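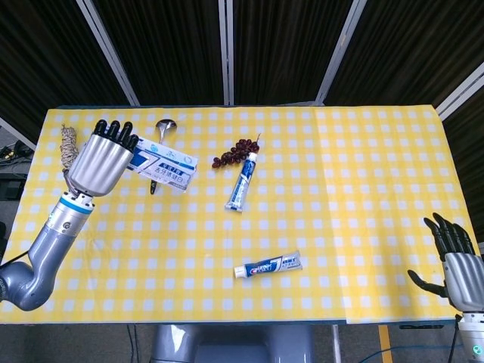

¿Qué hago si una de las manos se queda rígida a mitad de una tarea y no responde al mando?

Pulsa primero la parada de emergencia, espera a que los brazos queden sin par y no toques los dedos hasta que la consola marque el estado «libre». Después sigue los pasos de esta sección, en orden, aunque tengas prisa.

7. Bloqueo de mano durante la manipulación (error 438)

Este es el fallo que más veces me ha tocado resolver desde que montamos el Sumari en el taller de Doltham, así que lo cuento tal y como lo hago yo. El error 438 salta cuando el controlador pide a un dedo una posición y el dedo no llega a tiempo. Puede ser un objeto atascado, un cable tirante o, las menos veces, un motor que ya pide cambio. El mensaje es el mismo en los tres casos, qué se le va a hacer.

PRECAUCIÓN: con el error activo, la mano sigue haciendo fuerza. No intentes abrirla tirando de los dedos. Yo lo hice la primera semana y me llevé un buen pellizco, además de una punta de dedo rota (la del robot, por suerte).

7.1 Dejar el robot en estado seguro

1. Pulsa la seta roja. Si estás tú solo en el puesto, tenla siempre al alcance de la mano.
2. Sujeta el antebrazo afectado por debajo antes de que pierda par. Cae despacio, pero cae.
3. Espera a que la consola muestre «libre» en las dos manos. ¡En las dos! Aunque solo haya fallado una.
4. Retira de la mesa lo que pueda rodar o quedar debajo de la muñeca.

Nota: si la consola sigue en «activo» cuando el brazo ya ha bajado, corta la corriente general y avisa a Mervyn Stockdale antes de seguir.

7.2 Buscar la causa

5. Mira entre los dedos y en la base del pulgar. Los cordeles y los rabitos de fruta se meten ahí con una facilidad tremenda.
6. Recorre el cable de la mano con los dedos, desde la muñeca hasta el conector. Tiene que tener holgura con el brazo estirado del todo. Si al levantar el codo el cable se tensa, ya tienes culpable – suéltalo de la brida y déjale más margen.
7. Comprueba el mantel. Si hay una junta entre dos piezas de tela, alísala: un dedo que baja rozando puede engancharse en el borde y el robot cree que ha chocado.
8. Mueve cada dedo a mano, muy suave. Deben ir todos igual de ligeros. Si uno rasca, apúntalo y pasa a 7.4.

7.3 Rearmar

9. Gira la seta para soltarla y elige «Recuperar» en el menú. No elijas «Reiniciar todo», que borra la calibración y te espera media mañana de trabajo.
10. Apártate de la mesa y lanza la apertura lenta, 2 veces por mano.
11. Si las dos manos abren y cierran sin aviso, coloca un solo objeto ligero y prueba un agarre. Una caja de cartón pequeña me gusta más que un tubo, que se hunde al apretarlo y confunde la lectura.
12. Vuelve a la tarea normal con la velocidad reducida durante la primera tanda.

Nota: ojo con los objetos que se solapan. Una cuchara metida debajo de una caja, por ejemplo, hace palanca cuando la mano coge la caja, y ahí el 438 aparece casi seguro. Sepáralos un poco mientras haces las pruebas.

7.4 Si el error vuelve

Anota la mano, el dedo y lo que estaba cogiendo. Con un segundo bloqueo en el mismo dedo yo ya no rearmo: pongo el cartel en el puesto y escribo a Lilibeth Enriquez, que lleva los repuestos desde Redville. Pide también que revisen el contador de ciclos. A partir de 3,000 cierres conviene cambiar el tendón aunque no haya dado guerra.

El registro se guarda en la carpeta Kaushik del equipo de control. Cópialo antes de apagar, por favor, que al arrancar de nuevo se sobrescribe y luego nos toca adivinar.

Última revisión de esta sección: 18/6/23. En septiembre añadiré los pasos para la muñeca, que tiene sus propias manías.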